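Betreff: Re: [bereitschaft-liste] Funklöcher Abschnitt Nord / Umstellung Kanäle
Datum: 25. Februar 2021

Moin zusammen,

kurz zwischen zwei Terminen, daher nur Stichworte.

> Am Parkplatz Tendeck ging beim letzten Einsatz im Januar mal wieder
> gar nichts. Trupp 2 war 16 Minuten ohne Verbindung zur Einsatzleitung.
> Gibts da inzwischen eine Lösung oder laufen wir weiter mit Zetteln
> durch den Wald? Und wer hat eigentlich die Ersatzakkus?

Zu Tendeck: ja, bekannt. Repeater steht jetzt im Gerätewagen, Fach hinten links, grauer Koffer. Bitte bei jedem Einsatz nördlich vom Steinbruch gleich mit rausnehmen und oben an der Schranke aufbauen. Haben wir letzte Woche probiert, bis runter zum Bach verständlich, dahinter Rauschen. Mast ganz ausfahren, halb ausgefahren bringt nix.

Akkus: 30 Stück neu bestellt bei Mofokeng, geliefert sind erst 16. Rest angeblich nächsten Monat. Die alten bitte NICHT mehr ins Ladegerät stellen, auch wenn die Lampe noch grün wird. Kommen in die Kiste neben der Tür.

Kanalumstellung wie besprochen: Gruppe 67 ist ab sofort Führung, Trupps bleiben wo sie sind. Zettel hängt am Funktisch. Wer sein Gerät noch nicht umprogrammiert hat, bitte bei der nächsten Ausgabe melden, dauert keine fünf Minuten.
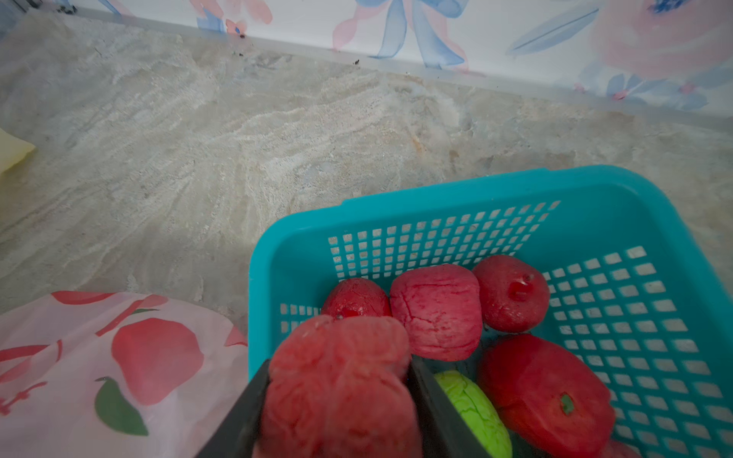
Künstliches Obst im türkisen Korb

Dann noch zur Trage: die Schleifkorbtrage aus Pamusow ist aus der Prüfung zurück, alles ok bis auf einen Gurt am Fußende. Gurt ist nachbestellt, bis dahin den roten aus dem Rucksack nehmen und danach wieder zurücklegen!! Die Rechnung lag bei 260 Euro, ist schon beim Kreis eingereicht.

Übung Nedelley: steht weiter auf der Kippe wegen Corona. Wenn überhaupt, dann nur in festen Trupps, Maske auch im Fahrzeug, kein gemeinsames Essen hinterher. Ich schreib nochmal sobald ich was vom Gesundheitsamt höre. Wer Übergabepunkte für die Karte hat, gerne jetzt schon an mich, am besten mit Koordinaten und nicht wieder "hinter der dicken Buche".

Fahrtenbuch vom MTW: fehlen zwei Einträge aus dem Januar. Wer gefahren ist bitte nachtragen, ich brauch den Kilometerstand für die Abrechung.

Muss los, Rest am Telefon.

Gruß aus der Funkwerkstatt

--
Bereitschaft Pamusow, Fachdienst Information und Kommunikation
Abmelden von der Liste: leere Mail mit Betreff "abmelden"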